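Stoltska Releases Remote-Control Demonstration Set for Two-Arm Tabletop Robots

03/05/2023

Stoltska has released a set of simulated demonstrations for two-arm tabletop work, recorded by remote control through its Diritz operator station. The release went out under a research license and covers short handling tasks with a tray or bin, a cup-shaped container, a flat pad and a few small parts.

Each demonstration was produced by a person steering both arms at once. Tracked gloves drive the multi-fingered hands, and a pair of handheld grips drives the parallel-jaw gripper. Joint positions, operator input and rendered views are logged together at 20 samples per second. No scripted motion is mixed into the recordings, and pauses made by the operator are left in place.

The company said it chose simulation for the first release so that object positions could be reset exactly between runs. Operators worked in sessions of no more than 10 minutes, then handed the station to the next person. A run was kept if the operator marked it complete and the log had no dropped samples. Incomplete runs are stored in a separate folder and carry their own label.

Grinura, which builds the simulator, supplied the contact model. Slender parts were the main source of trouble during testing, according to the release notes. Early versions let a held rod rotate in the gripper when the operator changed direction quickly. The friction settings were revised in March, and the affected runs were recorded again.

The left arm can be fitted with either a hand or a gripper. The right arm carries a hand in every task group in the release.

Rendered views from the Diritz set, with a hand at the left in the first and a gripper in the second:
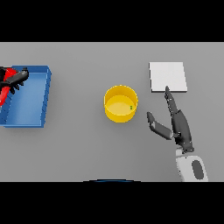
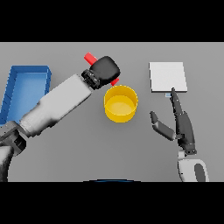

Files are divided into 3 task groups, and each group includes a plain-text sheet giving the start positions and the order of steps the operator was told to follow. Operators were free to choose their own grasp. Stoltska said it did not correct for differences in speed or hand preference, and users who need uniform timing will have to resample the logs themselves.

Escobedo, an integrator that has had early access, is using the recordings to train a placing routine for light assembly. It has not published results.

A second release, with demonstrations recorded on physical arms, is planned. Stoltska gave no date for it. The operator station software is not part of the current download and remains available only to partners.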